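Home Syllabus Handouts Readings Labs Contact

Handout 6: Chores, Sewing, and What Counts as "Done"
Robots at Work, January session
Notes by Vija Urbonaitė

Last time we sorted the Nedura chore list (188 household and shop-floor tasks) into "a machine does this now," "a machine does this if you set the table for it," and "ask again later." Several of you put mending in the third pile. Good instinct! Mending means thread, and thread is a wonderful troublemaker. A box keeps its shape when you pick it up. A thread changes shape when you so much as look at it, and it wraps around your tool, hides behind it, and snags.

So today we borrow a sewing job from surgery, done on a practice pad with surgical robot instruments. I love this task for our purposes, as it packs nearly every hard part of mending into a space the size of a coin purse: a curved needle, a soft surface that gives when you press it, and a knot. 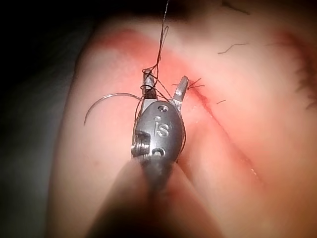

Think about what a knot asks for. You wind the thread around one jaw, hold those loops so they don't slide off, reach for the other end, and pull evenly. When you tie a trash bag your fingertips handle all of this by feel. A machine with little or no sense of touch has to get by on sight, and the loops it most needs to see are often behind the metal.

Now the question for our chore list: who is doing the thinking? Many robot instruments are steered by a person the whole time. The arm is the hand and the person is the brain. When you read that "a robot sewed" something, write down three things before you get excited:

- who chose where each stitch went
- who stepped in when the thread caught
- how many tries were left out of the report

Lawal Bako will bring the towel-folding log from the Ullholm lab for section. It has 2318 attempts in it, and the failures are the best reading. Look for corners grabbed two at a time.

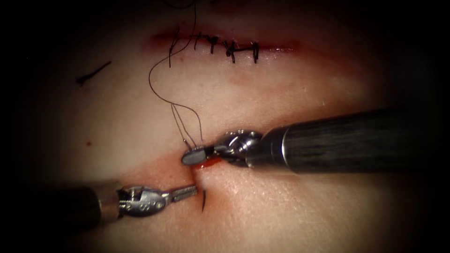
Fig. 2. Practice pad with five stitches in the upper cut; the lower cut is still open. The right-hand instrument holds the needle.

My own guess, and please argue with me: sewing on a button at home comes well after loading a dishwasher, and hemming on a shop floor comes before both, given a flat table and a clamp. Fixing the cloth in place does half the robot's work for it.

For section: pick one chore and do it for 20 minutes wearing thick gloves. Write down each point where you missed your fingertips. One page, 30 points.

Related handouts
Handout 5: The Nedura chore list
Handout 4: Zoston and the bin-picking problem
Handout 7: Why laundry is hard
Reading: Avotiņš on grippers and soft things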